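Reading time: 4 min

To: the Ultgate Road list
Subject: Re: lane works on the bridge and the stretch with the grass median

I drove the route again in June, mid-morning, and have put my notes below for those who asked. I had a small trailer of timber on, so I was paying more attention than usual to the surface and to where the lanes go.

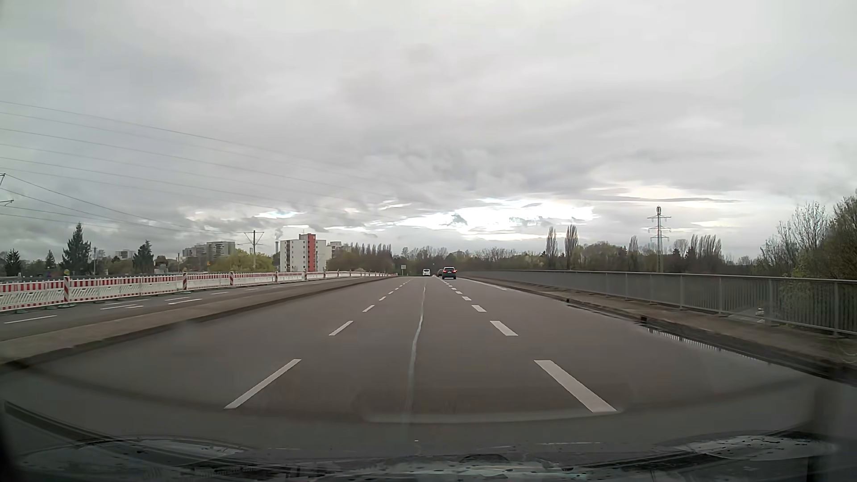
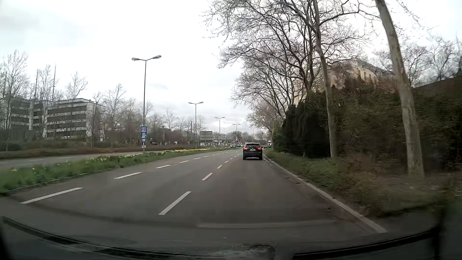 My earlier message is quoted underneath for anyone who joined after it went out. Replying to it, Yip wrote that the surface on the bridge was less of a worry to him than the lane widths, and that with a trailer on he would stay in the right-hand lane the whole way and not bother overtaking. I agree with him on the lanes. I don't agree on the surface, and I'll say why.

There is a sealed crack down the middle of the centre lane on the raised part. The sealant is smooth and it wanders, so a trailer wheel can sit on it for a good while before you notice. In dry weather I can't feel it. In rain I felt the trailer move twice, only slightly, and both times I was doing less than the limit. If you are on two wheels I would keep well to one side of it. I have written to Werkel, who have the maintenance contract, and asked if they mean to cut it out and relay it or just keep topping it up. They gave me a reference number, 547, and no date.

The red and white barrier on the far side of the other carriageway is still up. I saw nobody working behind it when I went past. Werkel's notice said the work there would be done in lengths of 500 metres, which I take to mean the barrier gets moved along as they go. If anyone uses that carriageway daily, please say if you have seen it move.

On the stretch with the grass the road is better. The lane lines are clear and easy to follow, and there are yellow flowers along the farther part of the median. My only complaint is about the signs at the foot of the lamp post. They are stacked one over another, and a driver who doesn't know the road has to take in the lot while also watching the car in front. I would like to see them spread over two posts. I put this in the same letter.

Traffic was light on the way out. I came back at 5 in the afternoon and it was a different matter, with a queue from the bridge back to the Zorkodeo warehouse. It took me 10 minutes to clear.

> Earlier message, same subject:
>
> Has anyone been over the bridge with a trailer
> lately? I have to fetch timber from the yard past
> Zorkodeo and would like to know if the lanes have
> been narrowed. The notice from Werkel says "some
> restrictions" and leaves it at that. The last time
> they had barriers out, the inside lane was shut with
> very little warning and everybody had to merge at
> the top of the ramp.
>
> I can go round by the old road if need be, but it
> has the low branches and I would sooner not. Any
> reports welcome, good or bad. Please say which
> direction you were going in, as last year we had a
> long argument on here that came down to two people
> talking about different carriageways.

To answer my own question, then: all lanes were open on my side and I had no trouble getting across. I'm going again for the rest of the timber when the yard has it cut, and will post if anything has changed.

Recent on this list:
Low branches on the old road
Werkel notice, full text
Parking outside Zorkodeo
Trailer lights, which bulbs
Ultgate Road drains (again)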